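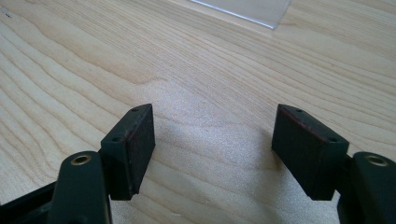
Finish tests, bench tops, Brerkham order
Dec 21, 2018

Second coat of the Flernard waterborne went on the test boards this morning. Sanded between coats with 320, by hand. The machine was leaving swirls on the Mustuvcombe samples and I didn't want to chase those again.

Board 2 is the best so far. Low sheen, grain still reads clearly, very little yellowing next to the bare offcut. Board 3 has raised grain along one end, so it needs another light sanding before anything else goes on it. Board 8 is the oil. Salvador likes the color. I think it's too dark for what Brerkham asked for, but keep it for comparison.

Water ring test: glass left on board 2 for three hours, no mark. Coffee left a faint edge that came off with a damp cloth. Have not tried alcohol yet.

Beatriz called Brandão about the price per can. 162 for the large size, delivery in January. Sérgio to confirm we have enough to finish the long top before then.

To do:
Alcohol test on 2 and 8
Resand 3
Ask Ilídio where the tack cloths went
Label the oil can with the date it was opened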